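**Slide 1: Opening (two minutes)**

Good morning, and thank you to the Nonness Library Service for the invitation. My subject is lost property, and how a public institution should hold it.

**Slide 2: The Belmonte review**

- Belmonte branch logged 396 items over the review period.
- Owners claimed 36 of them.
- Staff held the remainder under 17 separate local rules. Pause here.

Colour, material and place found should be recorded at the desk. Value should not be estimated.

**Slide 3: Small articles**

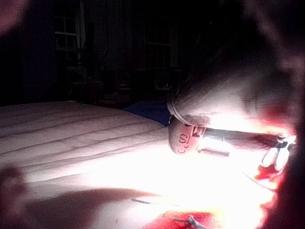 **Anas Twal**
Manager, Customer Policy, Skisano Regional Libraries

Tags, cords and small discs are easily separated from whatever they belong to. Where lettering is present, as with the "S!" on the beige disc, it should be copied into the register exactly.

**Slide 4: Recommendations**

- One register across all branches.
- Unclaimed articles go to the Boltside store each Wednesday.
- Questions to be taken from the floor, then morning tea.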